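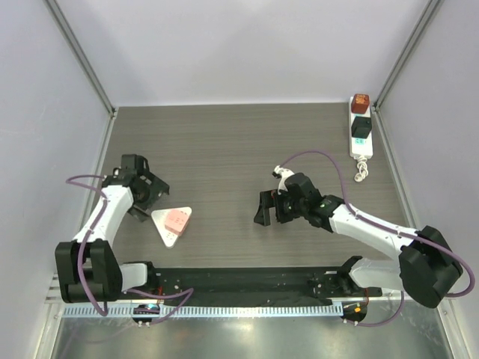 The Gisden Chronicle puts the founding of the monastery at Parnudholm in the year 655, and for most of the modern period that date has been printed without a query beside it. The difficulty lies in the leaf that carries it. Its ruling was done in hard point, which leaves shallow furrows with no pigment, and under flat light these are close to invisible. Under raking light they read as fine horizontal streaks, much like the grain running across the grey tabletop in the photograph, and they can be measured. The spacing on the founding leaf is tighter than on the leaves either side of it, and the script has been compressed to fit.

Yolanda Campos, who re-examined the manuscript for her edition, argues that the leaf is a replacement. Her case rests on the ruling, on the form of one abbreviation and on the catchword at the foot of the preceding page, which does not match the text that now follows. The catchword expects a sentence beginning with the name of a bishop. The present leaf opens instead with the vision of the hermit Policarpio, who is told by an angel where to dig the foundations.

The hermit is the larger problem. No calendar, litany or charter from the region mentions him before the chronicle does, and the chronicle in its present state was copied over 300 years after the events it describes. Silence of that length proves little when so few records survive. It does mean that the vision, the angel and the foundation date all depend on a single witness, and that the witness has been altered at precisely this point.

Defenders of the traditional date have relied on the Kuvier charter, a grant of land to "the brothers on the holm". The charter is genuine, in the sense that its hand and formulae suit the reign it claims. It names no founder and gives no year of foundation. It also comes 125 years after 655, so it can show that a community existed by then and nothing earlier.

Excavation has not closed the gap. The trench along the north wall reached a burnt layer with 2 datable deposits, both later than the charter. The lowest masonry sits directly on it. An earlier timber church is possible — the post holes to the east have never been fully recorded — but a possible church is not a dated one.

Campos prints the founding passage in smaller type, with the catchword restored above it, and leaves the bishop's name blank. Some reviewers have called this overcautious. The monastery's own guidebook, reissued in October, keeps the hermit, the angel and the year, and describes the chronicle as an eyewitness source. On the palaeographical evidence that description cannot stand. The date may still be right; it would need support from somewhere other than the leaf.

By the history desk
Published in October

Related articles
Forged charters and the monks who needed them
How a catchword works
Reading the litanies: saints with no dates

We use cookies to remember your preferences and measure readership. By continuing to browse, you agree to our cookie policy.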